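Minutes, Stutholm teaching group, 17 March 2022

Notes by me again, so blame me for the spelling. Octavio Ojeda chaired from the sofa end.

Old business first. The August demos are all copied over to the new drive, 517 of them, and I've promised to finish the labels (I know, I know). Octavio wants the ones where the operator paused for ages trimmed before anybody trains on them. Agreed, and I'm doing that too, apparently!

Then on to the remote driving in the simulator. We had a good long natter about the approach to the small black part on the right end of the bench. Most of us come in far too fast and then dither just over it. Octavio likes to get the fingers pointing straight down early, beside the big box, and only then drop.
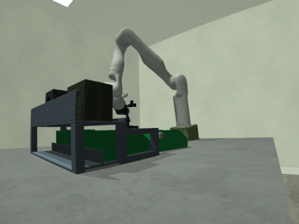 Source: Sadari simulator, Stutholm bench layout. Render: Landska

I said that's fine for him but my hand controller drifts when I hold still, so I'd sooner keep moving a little. We settled on trying both: 20 runs each way, same start pose, and no restarting just because you feel silly about a wobble. Wobbles stay in. Fumbles stay in as well, but tagged.

Hand guiding on the real arm came up next. Leiva have asked for 50 demos and we've got about 30 we like. The joints feel stiff when you pull from the wrist, so please hold it higher up, near the elbow, and go gently. I'll write that on the card by the door.

Bit of a debate over whether to mix the hand-guided runs with the remote ones. I'm for it, Octavio isn't yet. Parked until we've seen the new runs.

Actions
Me: labels, trimming, card by the door
Octavio: controller drift, start pose file
Everyone: book your driving slots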